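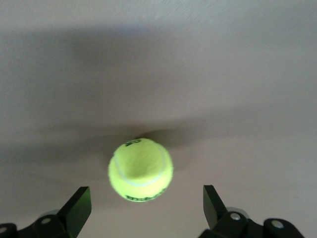 Lener two-finger gripper with wrist camera: my review after a few weeks

I bought the Lener because my old gripper gave up on me in September and I'd been putting off replacing it ever since (I teach an evening robotics class and we limped along with suction cups, don't ask). Schnyder had the Lener kit on sale with the wrist camera thrown in, so I caved.

The box comes with the two finger assemblies, the camera, a cable that's a little too short, and a booklet I read once and then lost. Putting it together took me one evening. The bolts are a decent size and you can reach them with an ordinary driver, which I can't say for the Codano I had before. That one had a screw tucked so far up inside the housing I ended up taking half the wrist apart to tighten it!

OK, so how does it grip? I started everybody off with tennis balls. They're cheap, they forgive you when you squeeze too hard, and the bright yellow-green is really easy to pick out in the camera view. The fingers are flat black plates and they open wider than a tennis ball, so you get some wiggle room if your approach is a bit off. Mine usually is. Out of 100 tries with the default settings we dropped 17, and most of those were early on, when I had the closing speed set way too high. Slow it down. The booklet's suggested speed is for people in more of a hurry than me.

Smooth stuff is harder. A glazed mug slid right out, and then slid out again, and after that I took my mug back. Harnine sells stick-on rubber pads that fit if you trim them with scissors, and I'd budget for a set.

The camera is my favorite part. It looks straight out past the fingers, so you can see both tips and whatever is between them, and lining things up is so much easier than squinting from the side of the bench. Fine detail is a bit mushy up close. I could tell there was a brand name curving around the bottom of the ball but I couldn't read all of it, so if you're hoping to scan tiny labels, get something better. For grabbing things it's plenty.

Software is fine. Setup crashed on my laptop with error 706 until I unplugged everything else, and support (a very patient guy named Desta Weldu) got back to me the next morning with a new driver. It's behaved since then — almost 10 evenings of class now, with students poking at it the whole time.

My friend Gemechu Abera wants one for his sorting bench and asked if he should wait for the bigger model. If he's mostly picking up things the size of a tennis ball, I'd say go ahead and get this one. Just order a longer cable at the same time, and the pads too. Four stars from me, and I'd bump it up if they fixed that cable.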